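Bread week, and a starter called Derau

I've been baking sourdough since July and I'm completely hooked. I know, I know, everyone did this years ago! But I never had a kitchen that stayed warm enough, and the new flat has a boiler cupboard that might as well have been built for dough.

My starter came from Mbali Zulu, in a jam jar with "Derau" written on the lid in felt pen. She'd had it from a cousin and had no idea what the name meant, so Derau it stayed. It went from flat grey paste to something that pushed the lid off at four in the morning, and I was so pleased I woke the whole house.
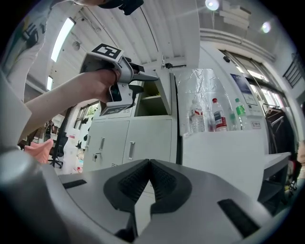 My first loaf was a brick. The second was a slightly wider brick. What changed everything was giving up on the clock and poking the dough instead – if the dent fills back slowly, it's ready, and if it springs straight out, go and read another chapter. I'd been following a recipe that said 5 hours, in a kitchen much colder than the writer's.

The loaf I make most now is 800 grams of strong white, a good handful of rye, salt and plenty of water. It's sticky, so wet your hands and don't be tempted to throw more flour at it. A long night in the fridge gives it that lovely sour edge, and it's so much easier to score when it's cold.
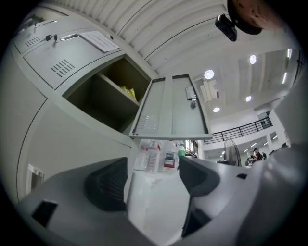 Then there's the crust! I bake with the lid on for the first half and off for the second, and I've started leaving it in until it's properly dark, nearly the colour of conkers. It crackles as it cools, and I stand there listening to it like a fool.

I took two loaves round to share and asked what people thought of the darker bake.
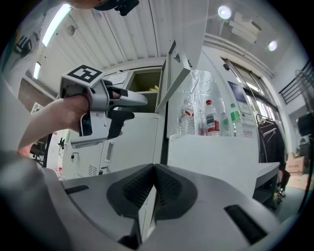 Kaan Uçar said he'd take it darker still, and that the heel toasted with salted butter was the best part of the loaf. Annatjie Msimang wanted more rye and less air, because her marmalade kept falling through the holes. Fair point! I'm trying a seeded one next, with the sunflower seeds soaked overnight, and Derau is out on the worktop now having a feed.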